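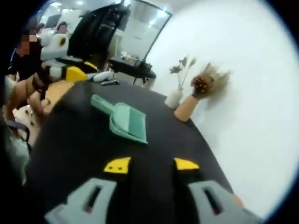

Skollell Puts Its Worst-Kept Secret on the Menu

Sandwich chain gives up and prices the thing everyone was ordering anyway

Skollell, the soup and sandwich chain, will add the Hetar to its printed menu this September, ending a long period in which the sandwich was officially unavailable and outsold the tuna melt.

The Hetar is a grilled cheese with a second, smaller grilled cheese inside it, plus pickled peppers and a spoonful of the tomato soup where most people would put mustard. It began as a staff lunch at the Brurner Street shop. Customers saw it, asked for it, and were told it did not exist while it was being wrapped for them.

"We had a secret menu with one item on it, and people were reading it to us over the phone," said Thitima Wattanapong, head of menu at Skollell. "At some point you have to buy a bigger board."

Guests who learned to order the sandwich by asking for "the usual, but worse" may go on doing so. Cashiers have been trained to respond.

The printed version comes in two sizes, half and whole. The company tested a third size, called the Sárközi after the regular who requested it, and has decided that Mr. Sárközi may keep it to himself. The peppers are now pickled in-house for 4 days. An earlier recipe called for 6, which the kitchen liked and the front counter, standing nearer the jars, did not.

Each Hetar comes with a cup of soup for dipping. Guests who point out that there is already soup in the sandwich will be given the soup anyway.

To mark the occasion, every Skollell shop will give a free half Hetar to the first 100 guests through the door on launch Wednesday, starting at 11 a.m. There is a limit of one per person. Changing hats does not make you another person, and the Brurner Street staff would like that in writing.

Skollell says it has no other secret items. Asked about the waffle, the company declined to comment.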